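Dong-geon Byun
Saturday thread on colour psychology, because I've just been through another round of it at work and I need to get it out of my system.

1/
Our office is getting repainted. Fine by me. The walls are the colour of old dishwater. But we couldn't just pick a paint, we had to have a "colour consultation" with a firm called Sternetti, who sent over 30 pages on what each colour does to the human brain.

2/
Blue makes you calm and productive. Red makes you hungry, or angry, or good at sport, depending on which page you're on. Purple is "creative and spiritual". Yellow is cheerful in the kitchen and makes babies cry in the bedroom. Same yellow.

3/
I went looking for the sources. There were 19 footnotes. Most of them went to blog posts, and a fair few of the blog posts went to each other. One went to a page selling candles.

4/
To be fair, there is proper research on colour. People do tend to say they like blue, in a lot of places. People link colours with feelings when you hand them a list and ask them to. I've got no quarrel with any of that.

5/
But "people tick the box marked calm next to blue" is a long way from "paint the meeting room blue and your staff will get more done". The second one is a sales pitch. You'd need to paint some rooms, leave others alone, and measure the work for a good while. Who's doing that in an office in January with half the team at the beach?

6/
And which blue? My cousin's bathroom is navy and it feels like the inside of a boot. The brochure's blue is nearly white. Light, size of room, which way the window faces, whether you slept last night. All of it gets squashed down to one word and a percentage.

7/
I asked the Sternetti rep how they'd know if it hadn't worked. She said clients are usually very happy. I'm sure they are. They've just had their walls painted.

8/
Juketti, our other quote, skipped the brain stuff and told us how many coats we'd need and when the smell would go away. I liked them straight away. They didn't get the job.

9/
Then there's the personality version. Choose a colour, find out who you are. Hoda from accounts did the quiz 3 times on the one day and came up as a leader, a healer and "a quiet storm". Jaber refused to take it and was told that was very grey of him.

10/
Have a go yourselves. Orange-red, light blue or purple, first one you fancy.
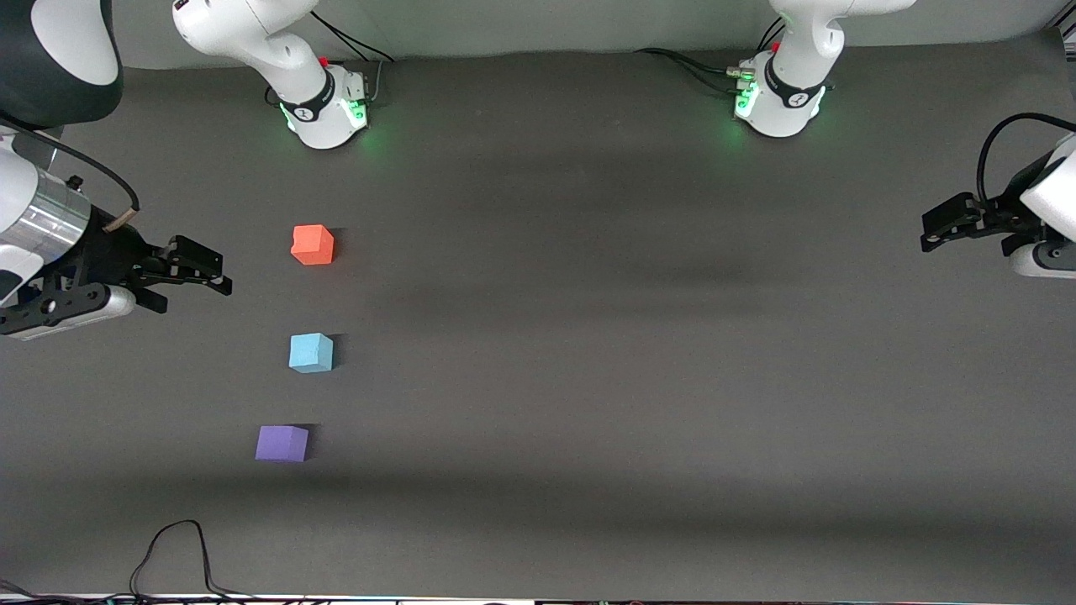
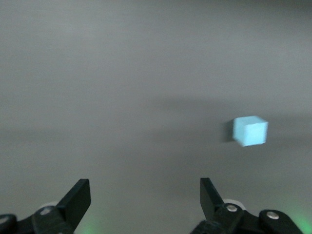
11/
If you went with light blue, the quiz says you're loyal, thoughtful and sometimes hard on yourself. If you went with purple, you're thoughtful, a bit different, and sometimes hard on yourself. Orange-red gets "bold, but with a softer side". Try finding anyone who'd say no to those.

12/
Horoscopes do the same trick and at least they change every week.

13/
A few people have asked what I'd do instead. Buy sample pots. Paint a big patch on two different walls and look at it morning and evening. Ask the people who sit there if they like it. Favourite colours are a perfectly good reason to paint a wall and you don't need a brain scan to back them up.

14/
We're getting a shade called Focus, by the way. Hoda says it's beige. I've seen the tin and I'm with Hoda.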